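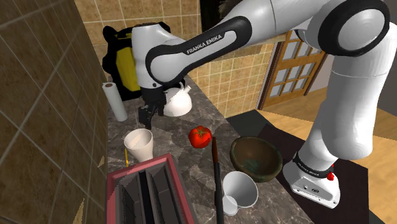
*The counter in Cayetano Valcárcel's simulated kitchen, with the arm's gripper hanging just above the marble.*

# A Kitchen in the Back of the Bike Shop

The shared workshop called Rundura takes up the rear half of what used to be a bicycle shop, and on a Thursday night in February it smells of sawdust, solder and whatever somebody has put in the microwave. You go in through the alley, past the lumber rack and the big bandsaw, and if you keep going until you run out of building you come to a desk under a window, where Cayetano Valcárcel has been putting together a kitchen for most of the winter.

There's no plumbing in it. The kitchen lives on a desktop computer that Cayetano built out of other people's old ones, and he'd rather show it to you than talk about it, though he will happily do both at once. He pulls over a second chair, wipes the seat with his sleeve and gives me the tour. A marble counter, beige tile behind it and darker brown tile along the left, a wooden door with frosted panes, and standing beside the counter a white robot arm that seems far too big for the room until you remember that real kitchens are always smaller than you think.

"I did the toaster first," he says. "I was very proud of the toaster. My sister looked at it and asked why a robot would need toast."

The idea, which he and his friend Benito Barroso have been chewing on since the fall, is to have an arm that can tidy a counter. They'd like to build a real one eventually, a smaller and cheaper machine than the one on the screen, and bolt it to the end of Benito's own kitchen counter in the apartment he rents over a bakery. But motors cost money and so do bowls, and Benito's landlord has opinions about bolts, so for now they practise in software. They call the whole business Sarmiento, after the street Benito grew up on, and the name has stuck to everything, including the folder, the notebook and a coffee can where they keep the money for parts. There was $72 in the can when I visited.

I should say that I'm not a technical person. I can hang a door, and once I rewired a lamp that still works, but I had always pictured this kind of hobby as a lot of typing in the dark. There is a good deal of typing. What surprised me was how much of the rest felt like ordinary workshop fussing, the sort of thing you'd hear at any bench in the building. How wide is the spout on that kettle? Does the wooden bowl look as though somebody has eaten out of it? (It does, I think. It has a worn, greenish look inside that put me in mind of every salad my aunt ever made.) Cayetano spent two evenings on the tomato, and he would like it known that the little green stem was harder than the rest of it put together.

Benito arrives a little after seven with a paper bag of day-old buns from downstairs, and the talk turns to gripping things. He looks after the hand, or the part of the program that tells the hand what to do, and he has the patience for it. By day he repairs sewing machines. He says the two jobs have plenty in common, mostly that a small metal thing has to be in exactly the right spot and you can hardly see it while it's getting there.

Their notebook, a fat green one with a broken spine, lists every attempt they've made at moving something from one part of the counter to another. They were at 698 when I sat down. Square things were easy, Benito tells me, and anything that rolls was a misery, and thin-walled things with a curve to them have eaten up most of the new year. A cup has an inside and an outside and a rim, and two straight fingers have to come to some agreement with all three. For a stretch in January he did nothing else. He'd come in after supper, switch to the close view, nudge one number, run it, write down what happened, and have another bun. 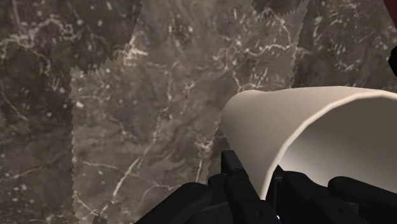
He learned early on to work from up close. In the wide view of the room, he says, everything looks fine nearly all the time, and you can fool yourself for a whole evening. Move in until there's hardly anything but fingers and stone and you begin to notice how a finger meets a curve, or where it doesn't. He keeps a sheet of tracing paper taped beside the monitor and draws the angles on it in pencil, layer over layer, so that it has come to look like a plan for some very complicated coat.

Their bench neighbours have got drawn in, of course, the way people do in a shared shop. A fellow who turns lamp bases wanted to know whether the wood grain could be made to run the other way. Someone from the pottery corner brought over three of her own cups for Benito to hold and turn in his hands, and stayed until closing arguing about rims. Cayetano has since measured all three with calipers and plans to add them to the room when he gets the time, along with a proper sink and possibly a window, if he can decide what ought to be outside it.

I asked what the arm would do on the day it could finally clear the counter, and they looked at each other like a couple who have been asked about children. Cayetano would have it put everything back and start over, so he could watch. Benito wants to get going on the real one. He has already sketched a bracket that clamps to a counter without a single bolt, and he carries the drawing folded up in his wallet, next to his bus pass.

They've started a small scrap pile for it under the desk: an aluminum rail, a drawer of bearings, a power supply out of a dead printer. The computer, meanwhile, hums along with the side panel off, and Cayetano rests his feet near it when the heating gives out. By nine the bandsaw has gone quiet and the buns are finished. Benito has his coat half on and is leaning over the keyboard for one more try at a cup, and Cayetano is already writing 699 in the green notebook.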